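Ballthorpe Community Help > Home and Household > Waste and Recycling

Sorting recyclables indoors: are fabric bins suitable?

Posted by Skedari, November 2, 2019

Our residents' association intends to provide a sorting point in the shared hall. The proposal is for three grey fabric bins on a long table, with printed cards reading "Bottle", "Plastic" and "Can". Members have raised two matters. The first is whether fabric is acceptable for used drinks containers. The second is whether the word "Bottle" is sufficiently clear, given that most plastic items brought in will also be bottles.
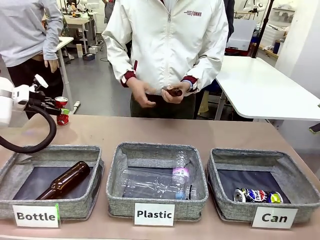 Photo: Ballthorpe Community Help / Sorting and Storage

Guidance would be appreciated before the hall reopens in April.

Brerov
9 people found this helpful

Fabric bins are acceptable for light use, provided that containers are emptied and rinsed beforehand. Residue will soak into the lining and is difficult to remove. A removable liner is advised for the can bin in particular, as a crushed can may retain some liquid and may have sharp edges.

With regard to the wording, the concern is justified. The card should read "Glass bottles". Users tend to read the card first and look into the bin second – a sample item left inside each one therefore assists those who are unsure.
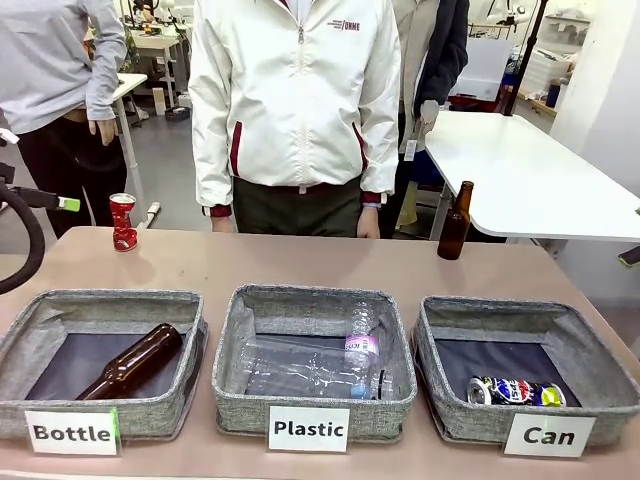 Bottle, Plastic and Can, with a red can and a brown glass bottle still to be sorted.

Cards propped against the front of a bin are easily knocked over. They should be pinned or stitched to the fabric once the wording has been agreed. It is also recommended that the glass bin be emptied after every 5 bottles or so, as soft sides offer little protection when one bottle is dropped on another.

Please confirm with your local collection service whether cans may be crushed and whether caps should be left on plastic bottles. Requirements differ between areas.

Kong
2 people found this helpful

We use a rigid crate for glass and fabric for the remainder. No difficulties to report. Labels are necessary.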